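Visitor Attractions Management
Week 6 handout: Reading satisfaction numbers without being fooled

Read this before the seminar. Bring the Brirkoren case sheet and a pencil.

1. Where the numbers come from

Most aquariums, zoos and science centers hand visitors a short survey at the exit, or email one the next day. The results end up in the annual report as a big friendly figure. I'd like you to get into the habit of asking who answered before you ask what they said.

People who reach the exit in a good mood stop at the survey stand. People with a screaming toddler go to the parking lot. Email surveys have the same trouble in another form: only those who booked online get one, and school groups, walk-ins and most members are left out. At the Lambrakis aquarium the published score covered 1,034 replies. The report gave no figure for how many visitors were asked. Without that, you can't work out a response rate, and I would not put much weight on the score whatever it was.

Sample size gets waved around a lot in this business. A large pile of answers from the wrong people is still from the wrong people.

2. What "satisfied" is made of

Look at the wording. "How much did you enjoy your amazing day?" has already told the visitor what to say. Look at the scale too. Tomeck, the survey package used in the case sheet, offers five faces, and 3 of them are smiling. The summary page then adds the three together and calls the total "positive." A visitor who picked the mildest smile may have meant "it was fine, the fries were cold."

Also check when the question was asked. Scores collected right after a feeding show will tell you about the feeding show. They say very little about the lines at the restrooms at noon, which is what people complain about when they get home.

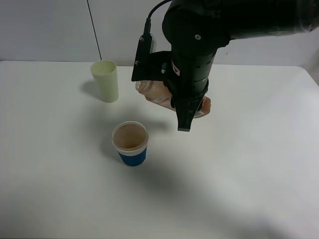 3. Dwell time

Dwell time is how long a visitor stays in one gallery. Designers love it, and vendors sell systems that measure it. The usual claim is that a longer stay means a more engaged visitor. Sometimes it does. It can also mean a narrow corridor, a bench, a stroller jam, or the only place in the building with a phone signal.

Relilent, the tracking product in your reading, reports a visit to the jellyfish room as "deep engagement" once it passes 60 seconds. Where did that cutoff come from? The brochure doesn't say. Try moving it up or down in the case sheet and watch what happens to the ranking of the galleries. If the order changes a lot, be careful about spending money on it.

4. Before and after

The Brirkoren report says scores rose after the new entrance opened in June. Fair enough, they did. But the café reopened the same month, ticket prices changed, and the "before" scores were taken in the off season on weekdays. Any of these could account for the rise. I don't claim the entrance did nothing. The report can't show that it did something.

For the seminar

Pick 2 claims from the Brirkoren report and write a paragraph on each. State the claim in your own words, say what evidence is given, and say what you would need to see before you believed it. "More research is needed" will not get credit unless you say which research.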